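Clesterton's dish room is back in business!

The community kitchen on Ekpo Street reopened its washing-up corner in March, and regulars are thrilled to have a proper place for the bowls again. Rakiya Chukwu led the refit and kept it simple, with a big white wire rack and plenty of table to work on.

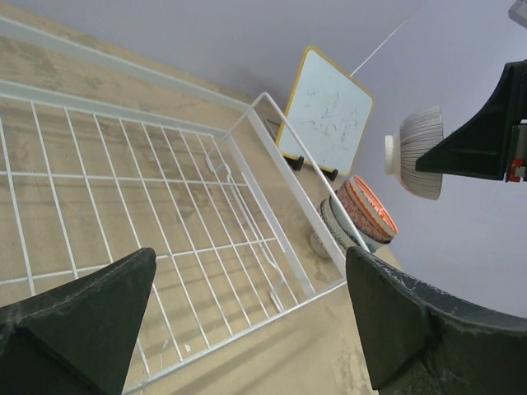

The kitchen served 217 lunches in its first week back, almost 100 of them soup (the squash went fast!). Doors open at 9 a.m., and Tanko Akpan would love a few more hands for the drying shift at 2.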